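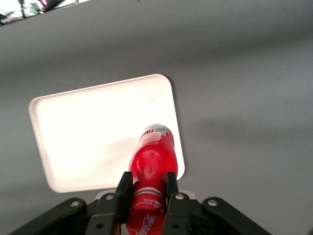

Bottles and Trays Find a Home at the Sernik Street Hall

Posted March 6, 2020

Print this page | E-mail this story

If you have been by the Sernik Street hall lately to drop off a casserole dish or pick up a lost scarf, you may have noticed that the long back room looks a good deal more cheerful than it did in the fall. The drinks and supper things, which for years lived in whatever box was closest to the door, have finally been sorted, wiped down and given places of their own, and those of us who set up for the monthly suppers could not be happier about it.

The work began in October, after a supper at which we had plenty of soda and not one clean tray to carry it on. The trays were found the next morning behind the folding screens, under a roll of carpet and a box of paper lanterns from a party that none of us could place. It was decided over coffee (a long coffee, with plum cake) that the room would be done properly, shelf by shelf, before the spring suppers started up again.

And so it has been. The first count came to 1,837 items, if you include every teaspoon, and we did include every teaspoon. Of the plates, 393 were good enough to keep, and they are now stacked by size on the low shelves, where you don't have to reach over your head with an armful of china. The chipped ones went to the garden club, who will break them up for the bottoms of their flower pots and were very glad to have them.

The trays gave us the most trouble, as anyone who has tried to store trays will understand. Stood on end they slide, and laid flat they turn into a pile that has to be lifted off every time you want the one at the bottom. Altıntaş, the hardware store on the corner, came to the rescue with a set of wire dividers left over from their own stockroom, and let us have them for $60, delivered. The plain white trays are in the first three slots, the round ones come next, and the big oval platter that only comes out for the harvest supper has the wide slot at the end all to itself.

Drinks have moved too. Soda bottles are now kept standing up along the left wall, with labels facing out, so that whoever is on the drinks table can see at a glance what is left and what is running short. We go through a lot of cola at these suppers, more than you might expect from a crowd that says it only wants a little coffee, and it was always the cola that ended up lying on its side under a coat. Juice is on the shelf above, and the water pitchers are by the sink, upside down on a towel.

A word about setting up, for those who will be helping in the spring. Please put a tray out before you put the bottles out. The gray tables mark more easily than they look, and a ring of spilled soda that sits overnight takes a surprising amount of scrubbing. Two or three bottles to a tray is plenty, with the cups on a separate one beside it. Caps go in the tin, please, and not in the sugar bowl.

Thanks are due to Urnovent, who lent us the rolling cart and have been kind enough not to ask for it back yet, and to the Sornix print shop for the shelf labels, which are large enough to read without glasses. The labels came in two colors, blue for things that stay in the room and yellow for things that may be borrowed. If you borrow something with a yellow label, write it in the notebook on the hook, along with your telephone number, and bring it back washed.

Roughly 229 people came through the hall for suppers last season, and we are hoping for at least as many in the one ahead. The first supper will be the usual soup, bread and three kinds of pie, with the doors opening a half hour early so that anyone who is curious can have a look at the shelves. There is still one box left to go through, mostly lids. If you are missing a lid, blue enamel or glass with a knob, it may very well be in there, so do stop by the back room and have a rummage.

We use cookies to help this site remember your settings. By continuing to read, you agree to their use.

Sernik Street Hall News | Contact us | Copyright 2020 | Back to top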